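How to Test-Drive a City Abroad Before You Move There

Every moving-abroad blog tells you to follow your heart. I followed mine to Molgate, signed a lease from a phone photo, and spent a wet spring above a loading dock. So these steps lean toward suspicion. If you already have the one-way ticket in your hand, read step 3 at least.

1. Write down what you hate

Skip the wish list. Everybody wants the sea, good bread and mild winters, and half the coast of Europe will claim to offer that. Write down what makes you miserable at home: a long commute, dark afternoons, neighbors through the wall, a boss who calls on Friday night. Then cross out anything you'd be bringing along with you. In my case the boss stayed on the list, seeing as I planned to keep the job and work remotely.

What's left is what you check each city against. Mine was two lines long, and it still ruled out Stalia, which every ranking I read had near the top.
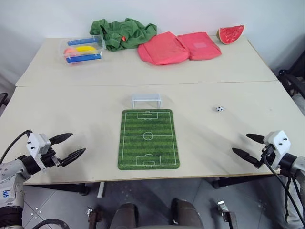

2. Ignore the cost-of-living calculators

They average things that shouldn't be averaged. One site told me I could rent a room in Baird for 235 a month. When I wrote to the people with actual rooms, the cheapest was 351, and a place with a window that opened was 389. All in euros, all before heating.

Do it the slow way. Find the listings site locals use, in the local language, and look at it every few days for a month. Note which ads disappear and which ones keep coming back. The ones that keep coming back are what newcomers end up with. Ask what the rent includes and get the answer in writing, even if the landlord acts offended.

3. Go in the wrong season

May is a lousy month to judge anywhere. The cafes put their tables out, the light is lovely and you'd sign anything. Go when the beach kiosks are boarded up and the bus runs on its winter timetable. Stay at least 2 weeks, in a plain apartment well away from the old town, and don't treat it as a vacation. Work your normal hours. Buy dish soap. Try to get a prescription filled.

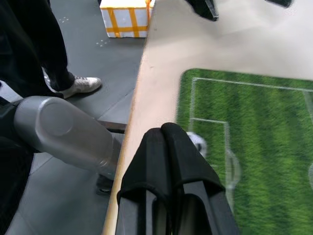 Also try getting home at 11 p.m. without a taxi. I did this in Brosura, a town I'd more or less decided on, and walked for an hour along a road with no sidewalk. The relocation guides had called it "compact."

4. Talk to people who left

The ones who stayed will sell it to you. They have to, they bought the furniture. Look through the older posts in the expat groups for people giving away lamps and bicycles, and ask them politely why they went. Some won't answer. The ones who do will usually mention paperwork, then loneliness, then the damp.

5. Check the boring permissions

Can you legally work there, for whom, and who taxes you? Don't take this from a forum, and don't take it from me. Read the immigration office's own page, then pay for an hour with someone licensed. It costs less than a wrong guess.

6. Keep a way back

Sublet your place if your lease allows it. Store the good chair. Tell your family you're going for six months, even if you privately think it's forever.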